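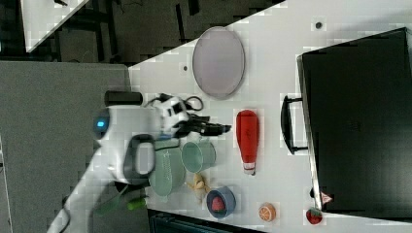
Larysa Hutsuliak

I started Liravberg in May with a white table, a box of toy fruit and the belief that children would rather run a kitchen than be told to stay out of one. The fruit has been to more parties than I have.

We hire out play kitchens to nurseries, libraries and parents who have promised something for a rainy afternoon. A set might hold plates, cups, a bowl, a green pot, a banana, a slice of orange and a red bottle that most customers take for ketchup. It gets squeezed over everything, the strawberries included. I used to object.

The small set is called Varberg and costs £60 for the day. Stareck is bigger and wants a proper table. Hoxha is for school fairs, and you will need 2 adults to lift it and one to find the lid of the pot afterwards.

Before a set goes out again I lay it all on the table, wash it, dry it and check it against the list. There are 600 pieces on the shelves at present. There were 700. If you have had a set from us, please look under the sofa.

Bookings are taken by phone until 4 pm. After that I am washing up.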